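Work mat

A work mat, also called a table mat or bench mat, is a sheet of soft or semi-rigid material laid over a table to protect its top and give a more even surface for handling small things. Work mats are used for crafts, sorting, light repair, model building, and children's play. They differ from tablecloths, which are mainly used for dining, and from place mats, which cover only the space in front of one person.

Terminology

The names for these coverings overlap. "Desk mat" usually means one that lies under a keyboard or writing paper. "Cutting mat" is kept for dense sheets that can take a knife blade. "Play mat" may mean a tabletop sheet used for card games or a padded covering for a floor. In shops and catalogs, "work mat" is often used for all of these except the floor type.

Materials

Common materials are rubber, vinyl, silicone, felt, cork, leather, and paper. Rubber mats are heavy for their size and grip the table well. Vinyl is easy to wipe but can keep a crease for a long time after being folded. Silicone resists heat and is preferred for soldering and hot glue. Felt and other cloth mats deaden sound and stop round parts from rolling, although they catch crumbs, sawdust, and thread. Cork is light and slightly springy, and it chips along the edges with age. Kraft paper and other heavy papers are used as throwaway coverings and are sold on rolls.

Many mats have two layers, with a smooth or woven face bonded to a rubber backing. The layers can separate at the corners if the mat is often bent.

Size and placement

A mat may cover a single working spot or nearly the whole tabletop. Large coverings are usually cut a little smaller than the table, leaving a narrow strip bare at the front or sides so that the edge does not hang over and get pulled. When no single sheet is wide enough, two may be laid side by side and taped underneath along the seam.

Items that stay on the table, such as lamps, vises, and clamped equipment, are either set on top of the mat or fitted at the back, with the mat cut to meet them. Containers for loose pieces tend to be placed at one side, within reach and clear of the middle.

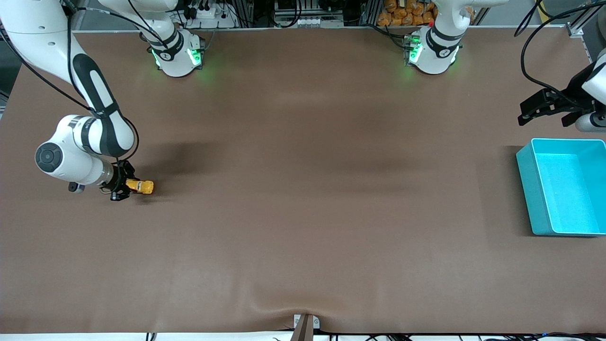
A wide brown mat on a tabletop, with an open teal plastic bin near the right edge.

Color and finish

Brown, gray, black, and green are the usual colors. Plain mats are chosen for sorting and assembly work, where a pattern would make small parts harder to pick out. A matte face reflects less light than a glossy one and is easier on the eyes under a strong lamp. Brown hides coffee stains and light scuffs but is a poor background for wood, cork, and cardboard pieces. Bright toys and plastic parts stand out well against it.

Some mats are printed with a grid or ruler marks. These are useful for cutting and layout, and wear off first in the spots that are used most.

Use in sorting and tidying

On tables where toys, blocks, or parts are put away, a mat is generally used together with one or more open bins. Loose pieces are spread over the mat, picked up singly or in handfuls, and dropped into a bin. The soft surface cuts down on noise and keeps hard edges from scratching the tabletop. A shallow bin is easier to see into than a deep one, while a deep bin is less likely to spill when moved.

Bins in a color that contrasts with the mat are easy to find at a glance. In classrooms the color may also show what belongs inside, so that vehicles go in one bin and blocks in another. Gonzalo Casado's handbook The Shared Table recommends a single open bin for very young children and separate bins once they can match by type. Snædís Thoroddsen, writing on home playrooms, prefers lidded boxes on a shelf and regards the open bin as a temporary container to be emptied at the end of play.

Wrinkles and curling

Mats shipped in rolls tend to curl at the ends, and those shipped folded show ridges along the fold lines. Common remedies are laying the mat face down overnight, placing books on the corners, or leaving it in a warm room before use. Ridges in thin vinyl may never come out fully. A low wrinkle does little harm on a play table but can tip tall or narrow objects, and it is a nuisance in any work that needs a level base.

Care

Rubber, vinyl, and silicone mats are wiped with a damp cloth and mild soap. Felt is brushed or vacuumed. Cork should not be soaked. Solvents such as acetone can dull or soften vinyl. Rubber-backed mats left for years on a varnished table sometimes mark the finish, and for this reason a sheet of paper is occasionally placed between the two.

Manufacture and sale

Work mats are sold both in cut sizes and by the running foot. Dralelell, a maker based in Vudport, offers a plain matte line in 6 colors, including two browns listed as Palacios and Olen. School suppliers often carry the same sheet stock under their own names.

See also

Blotter
Cutting mat
Place mat
Storage bin
Tablecloth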